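The Quiet End of the Refurbishing Bench

At the Tridholm repair depot in Prurness, old office computers come in on pallets and leave in one of two ways. They go back out as working machines, or they go out as sorted parts. Between those two doors are the benches, and for the past year part of the bench work has been done by a robot arm.

The arm handles desktop processors. It lifts them out of a fixture, sets them into motherboards, and takes them out again when a board fails its test.

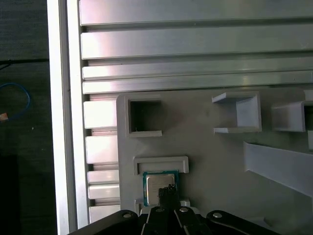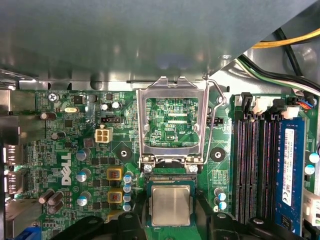
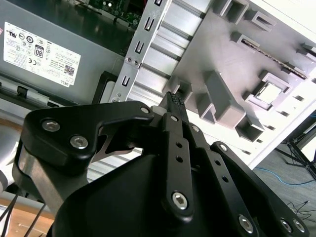

The depot employs 12 people on its day shift. None of them lost a job when the arm came in, which was a condition set out in writing before the purchase was signed. What changed is who does what, and for how many hours.

Nahuel Acuña has worked in Prurness for nine years, most of them on processors. The job is small and repetitive. A technician opens the lever, swings up the load plate, checks the contacts, lines up the chip, lowers it straight down and closes everything again. A chip that goes in crooked can bend the contacts beneath it, and a board with bent contacts is usually scrap.

"You hold your breath every time," Acuña said. "By the afternoon you've been holding it all day. My neck went before my hands did."

He now runs the arm. He opens the cases, loads the fixture, watches the first placements of each batch and deals with whatever the arm refuses. It refuses fairly often. If the chip is not where the program expects it, or if the gripper feels more resistance than it should, it stops and a light comes on over the cell.

Tridholm bought the cell through Ferkport, an integrator that mostly sets up packing lines for food companies. Used computers were new to them. A packing line sees the same box all day, while a pallet of returned desktops can hold several models from different years, with cables routed in different ways and drive cages in different spots. The early programs assumed too much. The first weeks in May were spent moving cables out of the way by hand so the arm could reach the board at all, and output at that bench fell.

Managers had expected some drop, though not the size of it. Hjalti Snorradóttir, who supervises the floor, stopped publishing the daily totals for that bench until the numbers settled.

"People were reading them as a score," she said. "Arm against human. That was a bad way to start."

The depot has since handled over 3000 processors on the cell. Snorradóttir says the arm is still slower than her best technician on a single placement. It gains its time back in the late afternoon, when people slow down and it does not. Damaged sockets are down as well, but she will not give a figure until she has a full year of records to compare.

The harder question has been skill. Before the arm, new hires learned processors early, usually on boards that were already headed for recycling. It was how they found out how much force a part could take. With the cell running, there were fewer reasons to put a beginner on that task, and for a while no one did.

Acuña noticed it when he was out sick. The cell stopped on a misread position, and the two newest people on the shift did not feel confident enough to finish the batch by hand. It sat until he came back.

The depot now keeps one manual bench open every day, and everyone on the shift rotates through it. Ferkport had suggested a second arm for that space. Snorradóttir turned it down for this budget year and says she may look at it again.

Pay was another sore point. Acuña's old job carried a precision allowance, a small addition for work on parts that are easily ruined. When he moved to running the cell, payroll dropped the allowance on the grounds that he no longer placed the chips himself. He argued that he was now responsible for every chip the arm placed, along with those it left to him. It took two months to get the money restored. The job description has since been rewritten, and the title changed from technician to cell operator.

Not everyone wants the title. Several of the older technicians have passed on the training. One told Snorradóttir that she had taken the job to work with her hands and did not care to spend a shift watching something else do it. She moved to laptops, where screens, hinges and glued-in batteries vary so much that there are no plans to automate.

Noise came up more than anyone had planned for. The arm itself is fairly quiet, but the stop alert could be heard across the room, and it was set off by every minor fault. Technicians at other benches complained within days. The sound was turned off and replaced with the light, and Acuña carries a pager that buzzes in his pocket.

Other depots have been watching. Hashemi, a smaller refurbisher that shares some of Tridholm's freight contracts, sent people to see the cell last spring and has held off on buying one. Its pallets are even more mixed than the ones in Prurness, and a machine that needs a person beside it for each change of model would not save the company much.

Snorradóttir does not disagree. She thinks the cell makes sense when a large customer returns one model in bulk, and much less sense the rest of the time. On mixed days she often leaves it switched off in the morning and starts it after lunch, once enough matching machines have been pulled from the pallets to make a batch.

Acuña likes those mornings. He goes back to the manual bench and does the placements himself, usually with one of the newer hires next to him. His neck is better, he said, and he has stopped taking painkillers at work. He has asked for a stool of a different height and is still waiting for it to be approved.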